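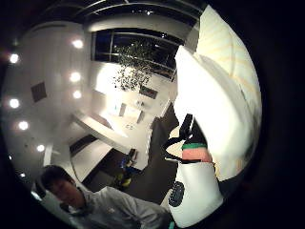

4. Pre-game taping and the late re-tape

4.1 Setting

Two clubs, Cetine and Starmont, both semi-pro soccer, both with one athletic trainer on game day. Same league, same length of warm-up, similar squad size. Home games only. Away games were dropped early on – the visiting trainer often shares a room and has no say over when it opens, so the times mean little.

We logged 51 games. For each one: time the first ankle was taped, time the last ankle was taped, and any ankle taped again before kickoff. A re-tape was logged as such only if the old tape came off. Extra strips over the top did not count. This was argued over a good deal. Chege (who did the coding at Starmont) wanted them in, and his point was fair, as a player who asks for an extra strip has usually been bothered by the first job. But the trainers add strips out of habit and the two could not be told apart from the log sheets.

Games in December were kept in spite of the cold, with longer warm-ups noted on the sheet.

4.2 Order of taping

At Cetine the order is fixed. Goalkeepers, then defenders, then whoever is left. At Starmont it is first come, first served, with the captain allowed to jump the line. Neither trainer could say when this began. Both had inherited it from the person before.

The fixed order ran shorter from first ankle to last. Less waiting, less chatting, fewer players wandering off to find boots. It also put the goalkeepers in tape for longest before kickoff, and goalkeepers made up more of the re-tapes at Cetine than they did at Starmont. Could be the time in tape. Could be the diving in warm-up. We can't seperate the two with this design. 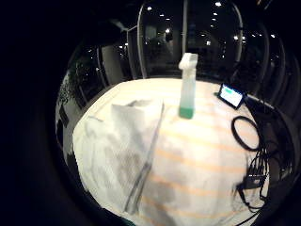

Starmont showed a different pattern. Re-tapes there came mostly from players done last, in the crush before the team talk, when the trainer was working fast and being called from two directions. Players said it felt tight across the top of the foot. Loose tape was hardly mentioned at either club, which surprised us.

4.3 Late changes to the lineup

A starter pulls out in warm-up, the replacement has no tape on, and the order is gone. Lineup changes of this sort were logged at both clubs but coded only at Starmont, so what follows is thin. The replacement was taped at once and someone already in line waited. In the games where this happened the last ankle was finished later, as you would expect, and re-tapes went up too. Whether the second follows from the first we would not like to say.

The Kinyua checklist, which both trainers had seen, advises taping likely replacements along with the starters. Neither did so. Tape costs money and a sub who never gets on has used up a roll. 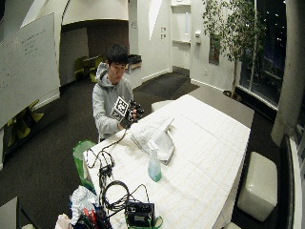
Turnaround between players was the part of the routine the trainers cared about most, and we had given it the least room on the sheet. It covers getting one player off the table, clearing scraps, wiping down, and getting the next one up. The supplies involved are plain enough. A trigger spray bottle and a cloth, like those on the table in Figure 3, and somewhere to drop the used tape. What varied was where these were kept. At Cetine, within reach. At Starmont the trainer walked to a shelf, each time, and players used the gap to start talking to him. We did not time the walk. Should of done, and the next round will.

Some 72 log sheets were returned in all, more than the number of games, because a few games had a sheet from the trainer and another from the coder. Where the two disagreed on the number of re-tapes, the trainer's was used. Where they disagreed on clock times we took the coder's.

4.4 What players were told

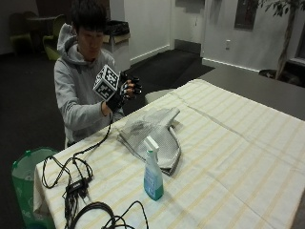
Very little, at either club. Players knew when the room opened and that was it. At Starmont a time sheet had been pinned up once, using the Zestirex booking form meant for massage slots, and was ignored inside a month. The captain signed for everybody.

Cetine players knew thier place in the order without a list. New signings picked it up by being sent away. Not a warm welcome, but quick to learn, and the trainer saw no reason to change it.

4.5 Limits

Small sample of clubs. One trainer each, so trainer and club are the same thing in this data. No injury outcomes were collected and none should be read into the re-tape counts. Brace wearers left out entirely. Players who tape their own ankles at home also left out – more of these at Starmont, and they include several of the older players, which may tilt the comparison in ways we have not worked through. Surface was noted for each game but not used here, see Section 5.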